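カテゴリー:海外ドラマ/見かた・楽しみかた
この記事は3分で読めます

長編ドラマの「エピソードメモ」のつけ方

海外ドラマって、シーズンの間が空くと本当に忘れますよね。私は去年、連続ミステリー『Kerkholm』の新シーズンを意気揚々と再生して、開始早々「この髭の人、誰?」となりました。前のシーズンで橋から落ちたはずの会計士でした。大事な人じゃん!

それ以来、見ながら簡単なメモを取っています。全48話を完走したときもこの方法で乗り切ったので、今日はそのやり方を書いてみます。ノートでもスマホのメモアプリでも大丈夫です。

1. 1話につき3行まで

最初に行数を決めてしまいます。私は3行。これ以上書こうとすると、画面を見ている時間よりメモを見ている時間のほうが長くなって、字幕を読み逃します(何度もやりました)。

1行目は「誰が何を知ったか」、2行目は「誰と誰がもめたか」、3行目は好きなことを書く欄です。私の3行目はだいたい衣装かごはんの話です。「緑のコートかわいい」とか。あとで読むと、意外とこの行から話を思い出せるんですよね。

2. 名前は自分の呼び名でいい

『Kerkholm』にはラーツ(Rácz)という一家が出てきて、父も叔父も娘も全員ラーツさんです。律儀に苗字で書いていたら、第4話で自分のメモが読めなくなりました。今は「ラ父」「ラ叔父」「ラ娘」。画面に出た正式な綴りは、ノートの最後のページに一度だけ書いておきます。

3. 一時停止は1話に1回まで

止めだすときりがないので、回数を決めます。使いどころは手紙や新聞記事のアップ。ああいう小道具には、先の話につながる日付や地名が入っていることがあるんです。『Kerkholm』だと、新聞の隅にあった「Jitalcombe」という町の名前がそうでした。メモしておいてよかった……!

4. 二話連続の回は、まとめて1話扱いにする

シーズンの初回や最終回によくある前後編。別々に書くと、前編の3行が「気になる」「どうなるの」「うわー」で埋まります。後編まで見てから、まとめて3行にしてください。夜11時から前後編を見始めると翌朝がつらいので、そこだけはご注意を。

5. 脚本家の名前も書いておく

これはドラマ仲間のウリセス・リバデネイラさんに教わりました。毎話のクレジットで脚本の名前だけ拾っておくと、自分の好みがはっきりしてきます。私の場合、好きな回に丸をつけていったら、リゴベルト・ワランガという人の回ばかりでした。会話がぽんぽん進んで、台所の場面がやたらと長い。そうと分かってからは、この人の名前が出た瞬間に座り直しています。

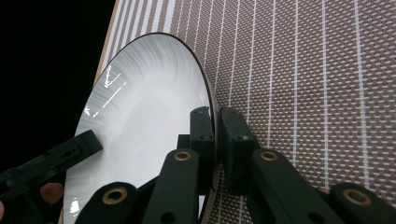

6. 新シーズンの前に読み返す

全部見直す時間があればいちばんですが、まあ無理です。メモなら48話ぶんでも144行、お茶を飲みながら読めます。読んでもぴんとこない回にだけ印をつけて、そこだけ見直します。前回は5話で済みました。

読み返すときに「まだ片づいていない謎」を別の紙に書き出しておくと、新シーズンの初回がすごく楽しいです。私の紙には今、ラ叔父の鍵のことと、Flulesumという船がどこへ行ったのかが残っています。

よくつまずくところ

途中で何話か書き忘れても、さかのぼって埋めなくていいです。空白のまま次へどうぞ。私のノートも第17話から第19話まで真っ白です。

誰かと一緒に見る日は、ペンを置いて、終わってから二人で3行を決めるのもおすすめです。うちでは2行目の「もめた人」をめぐって、こっちがもめました。

『Kerkholm』の続きは11月から。私もそろそろ第1話のメモから読み始めます。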